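Drondis Countertop Ice Cream Maker: Assessment

Reviewed by Haiyan Gu for the Bradska Kitchen Equipment Panel
2022-06-03

The Drondis is a compressor ice cream maker intended for domestic kitchens and small canteens. It chills its own bowl, so there is no need to freeze an insert overnight. The panel was asked to consider whether it is suitable for households that make frozen desserts regularly, and whether it offers enough over the cheaper Skoltis model, which relies on a pre-frozen bowl.

Testing was carried out with four recipes: a vanilla custard base, a chocolate base made with cocoa and whole milk, a lemon sorbet and a plain frozen yoghurt. Each mixture was chilled in the refrigerator before churning, as the instruction booklet advises. The booklet itself is clear, although the section on cleaning is printed in very small type and members found it tiring to read.

The vanilla custard gave the best result. It came out smooth and firm enough to scoop, and it kept its texture after two days in the freezer. The chocolate base was equally smooth but softer, and required a further hour in the freezer before it could be served. The lemon sorbet was satisfactory. The frozen yoghurt was the least successful, with small ice crystals throughout. A second batch, made with full-fat yoghurt and a spoonful of honey, was noticeably better.

The paddle is sturdy and reaches the sides of the bowl well, though it leaves a thin layer of frozen mixture at the base. This must be scraped off by hand, and only with a plastic or silicone spatula. Metal will mark the lining. The lid has a generous opening for adding fruit or chopped nuts while the machine is running.

Noise was the principal complaint. The compressor produces a steady hum which is tolerable in a separate kitchen but intrusive in an open living space. Shufen Su, who tested the machine in a small flat, preferred to run it with the door closed. The unit is also heavy, and should be given a permanent place on the worktop - lifting it in and out of a cupboard is not practical for most people.

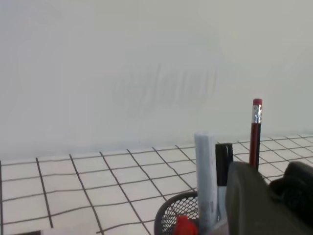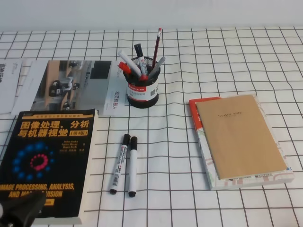
Cleaning is simple. The bowl, paddle and lid may be washed in warm soapy water, and the outer casing needs only a damp cloth. None of the parts should be placed in a dishwasher. Replacement paddles can be ordered from the supplier, Boros, under part number 3243. Delivery of the paddle ordered for this review took almost 4 weeks, and the panel considers this too long.

The Drondis is recommended for those who make ice cream often and have the space to leave it out. Occasional users will be adequately served by the Skoltis, provided there is room in the freezer for its bowl. A separate review of ice lolly moulds will be issued in July.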